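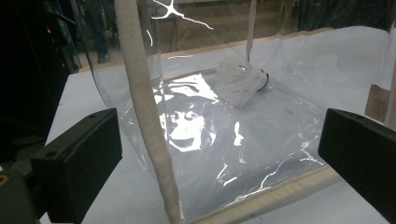 The Case for a Bag You Can See Through

By Agnese Pētersons

A clear bag solves a search problem. The contents can be checked from any side without unpacking, and a small item left against the back wall stays visible through the film. The cost is a material that creases, reflects light and keeps a record of how it was stored.

Most large clear totes follow one layout. Thin flexible film forms the walls and the floor, and fabric does the work that film does badly: carrying and edging. A beige strap of soft, rounded construction is easier on the hand than bare plastic, and binding in the same color gives the panels a line to hold. Where the bottom edge is piped, the bag has a definite footprint on a table and can be loaded standing up.

Film is weakest at the folds. A bag kept folded in the same position from December to spring will whiten along the crease and may split there. Justinas Kuusk, who repairs luggage at Kairys, keeps his open on a shelf with a rolled towel inside. He wipes the film with a damp cotton cloth and mild soap, and dries the binding separately, as fabric holds water against the seam.

Packing order matters more than volume. Flat items go on the floor panel first, which presses out the buckles. Light, bulky pieces go on top, and anything with a hard point is wrapped. Straps should hang outside the bag during loading. A handle that drops inside ends up under the contents.

Glare is the remaining complaint. Under ceiling lights a creased floor panel reflects in patches, and small white objects are easy to miss behind them. Moving the bag a short distance, or turning it 50 degrees, usually clears the view.

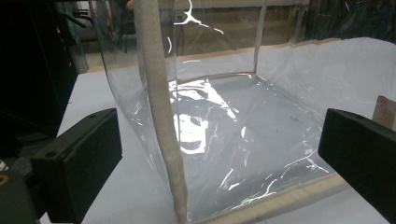
Ülle Org disagrees on the matter of straps. Fabric handles pick up dirt long before the film does, she argues, and on a clear bag there is nothing to distract from it. She would accept a harder grip in exchange for one that wipes clean.

Related
Zippers, Snaps and Open Tops Compared
Cotton Webbing: A Washing Guide
21 Ways to Label a Storage Shelf
Inside the Kairys Repair Room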